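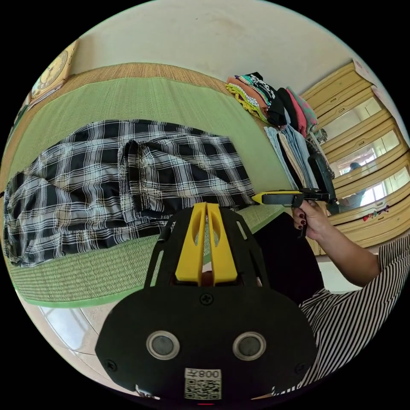
Mali Lloyd is not convinced that 300 recordings of someone folding a shirt add up to a robot that can fold one, and she asked that this release say so near the top.

FLAVIVPORT, Wednesday, January 20, 2021 - Valgate today opened the home stage of Evorik, its effort to teach a machine to handle clothes by example. People work with hand-held grippers in ordinary bedrooms, and the recordings go into a learning system.

The numbers so far are modest. Of 300 recordings made, 193 passed review. The rest were thrown out, mostly for lost tracking or a garment dropped off the bed. No robot has been run on any of them yet, and the company is making no claim about how one would do.

"I have read plenty of announcements that skip this part," said Dilwyn Samuel of Valgate. "A good recording shows that a person can fold. We knew that already."

Plaid cloth is a particular worry. Reviewers often disagreed over where one layer ended and the next began, and Samuel doubts the system will do better - at least with the data in hand.

Valgate plans to add 30 homes by April and will publish the rejected recordings along with the accepted ones. Lloyd has said she will look at the rejected ones first.

Press contact: Seren Powell, Valgate, Flavivport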